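Handout 5: Stacking Blocks with Two Arms
Introduction to Robot Projects, spring section
March 18, 2021

Welcome back, everyone, and thank you for the write-ups from the last unit. I have read them all and most of you got your points for the calibration section, which was the hard part, so please don't be discouraged if the grade on the essay half was lower than you hoped. This handout goes with the block unit. Bring it to the lab with you, on paper if you can, since the margins are meant for scribbling.

Where we are in the course

Up to now we have asked an arm to go to a spot and stop there. You typed in a position, the arm went, and you measured how far off it was. That kind of work is tidy and you can do a good deal of it on the whiteboard before you ever switch anything on. The block unit is messier. The thing you want to touch has its own position, you only know that position through a camera, and the moment you touch it a little clumsily the position changes and your nice number is out of date.

Your project for this unit, which we call Hurker for no reason except that the name was on the old folder, is a short stacking job. Three cubes start apart on the table. By the end they should stand in one tower, with the order given to you on the day. You may use either arm or both, and you'll see in the grading notes that using both well is worth a little more than using one perfectly.

Picking up a cube, slowly

Let me go through a grasp the way I would go through it at the bench, because I know from office hours that this is where people hurry.

First, find the cube. The program hands you a center point and an angle. The angle matters more than people expect! A cube looks the same after a quarter turn, so there are always several good ways to come at it, and your job is to choose the one your wrist can reach comfortably. Write down the choice before you send the arm anywhere.

Second, stop above the cube or off to one side of it. We call this the waiting pose. Everyone is tempted to skip it, and I was too when I was learning, but it gives you a place to back out to when something looks wrong, and something usually does look wrong the first few times.

Third, come in along a straight line with the fingers open wider than you need. If the cube moves before you have closed on it, you came in crooked. Back out to the waiting pose, look again, and get a new center point. Please don't chase the cube across the table with the old one.

Fourth, close gently. Our default force setting is 218, in the controller's own units, and it is plenty for a block. If a block slips at 218 the answer is almost always a better angle and almost never a bigger number.

Fifth, lift a little and wait before you travel. A bad grip will often show itself in that pause, and it's much nicer to drop a block from a low height than from a high one.

The gripper and the hand

Each station has two different tools, and I'd like you to think about why you would pick one over the other. A simple gripper has few ways to move, so there are few ways to get it wrong, and for a cube it is hard to beat. A hand with fingers can wrap around odd shapes and steady things from the side, but every joint is one more number you have to choose. Last October a team wrote a lovely plan in which the hand did all the lifting, and they spent most of their session on finger positions and never got to the tower. I still gave them good marks for the log, which was honest and full of detail — keep that in mind when your own session goes sideways.
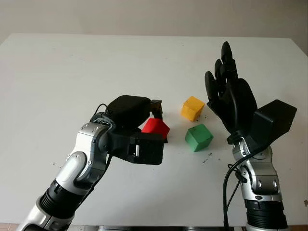

Why not simply close the gripper as hard as it will go? Because extra force makes a slightly crooked grasp worse: the block twists as the jaws squeeze, and then it sits at an angle when you try to set it on the tower.

Recording your trials

Use the Skadgate sheet, the same one as in the calibration unit. One line per attempt, including attempts you stopped yourself. I want the start pose, the angle you chose, the force setting, and a few words on what happened. "Slipped" is fine. "Slipped toward the wrist while lifting" is a great deal better, and will help you when you sit down to write.

Save the motion logs under Yensuk, in your team's folder, and keep each file under 2,000 lines. Longer ones will load, but the plotting script crawls and the team after you ends up waiting.

The practice simulator, Eva, is open to you outside lab hours. Do try your approach there first. Its blocks are a bit more forgiving than ours, so please treat a clean run in Eva as permission to begin and keep your speeds low on the real table.

Before you leave the station

Both arms back to the rest pose, power off at the station switch, blocks in the tray. Wipe the table too, as small bits of grit can make a block rock on its base.

What to hand in

A plan of one page, your trial sheet, and two pages looking back over what you did. In the second part, pick one failed attempt and tell me what you believed was true at the time and what you would check now. Teams turn in a single plan, but the looking-back pages are your own work.

Reading for next time: the chapter on coordinate frames, up to the section on chains of joints. Skim the proofs if you like; we'll do them together with a piece of string and a protractor.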